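The long yellow peppers are finally coming in. I put in two kinds this year, and the ones along the back fence did better than the ones in pots, which sat and sulked through most of July. The seed packet said 75 days. Mine took closer to 80, counting from when I moved them outside.

I've been picking them before they turn all the way. Fully ripe ones get sweeter, but the skins get tough when you pickle them, and pickling is where most of these are going. I like them when there is still some green near one end and the rest has gone yellow.

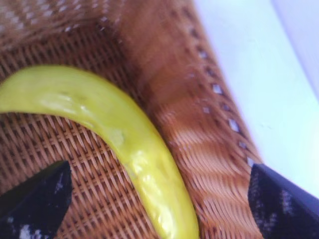
*A long one in the wicker basket, still going from green to yellow.*

The basket used to hold bread. It works better for peppers than the plastic bowl did, where they sweated and got soft spots by the second day. I leave them on the counter overnight and deal with them in the morning.

My pickling method hasn't changed. Cut them into rings, leave the seeds in if you want some heat, and pack the rings into clean jars. Bring equal parts white vinegar and water to a boil with a spoonful each of salt and sugar, pour it over, and let the jars cool before they go in the fridge. I give them a week before opening one. I got 12 jars last September and we ran out before Christmas, so I bought another case of lids.

A few of the straighter ones I'm saving to roast whole with olive oil. The crooked ones are a pain to stuff, so those all get sliced.

Tomatoes are next, if the squirrels leave me any.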